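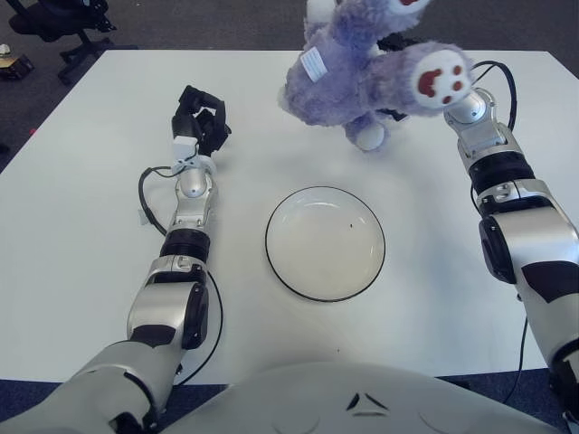 I'd been on Eirini Christodoulou's sofa for ten minutes on Friday before she let me ask anything, because she wanted the kettle on first and then she wanted to find the price list. Eirini looks after customers at Distiswood, the little firm behind the Drandon, a two-armed tabletop robot you can hire or buy. I've been curious about it since June, so I had a long list!

"Everybody asks whether it can fold shirts," she said. "I tell them to start with a soft toy and a plate. If you can get those two right, we'll talk about shirts."

Why a toy? "It's floppy. A block is the same shape whichever way you grab it, but a teddy's legs go everywhere. You pick it up by the bottom and suddenly there's a paw in front of the wrist." She likes fuzzy ones best (purple, if there's a choice, as it shows up nicely on a white table) and she's fairly strict about the table, too. Matt top, nothing shiny, and plenty of room for both elbows. Mine at home would never do.

I asked about the cables, which loop round the outside of the arms and would drive me potty. She laughed. "Fair. The next version tucks them in a bit. For now, check them before you start and leave some slack at the wrist."

Then money. The Drandon is £2,995 a month to hire, and that covers delivery, both grippers and 4 visits from a trainer. The software, Gondumitz, comes with it, and you can save up to 1,000 practice runs before you have to start clearing old ones out. I said that sounded like loads. "You'd think so," said Eirini. "One college filled theirs before half-term."

What doesn't it do well? She had a think about that one, and I liked her for it. "Thin things. A plate flat on a table is a pain, there's nothing to get your fingers under. I'd put the toy on the plate all day long, but I wouldn't promise you the washing-up."

I've put my name down for a week's trial. She's ringing me back about the stairs.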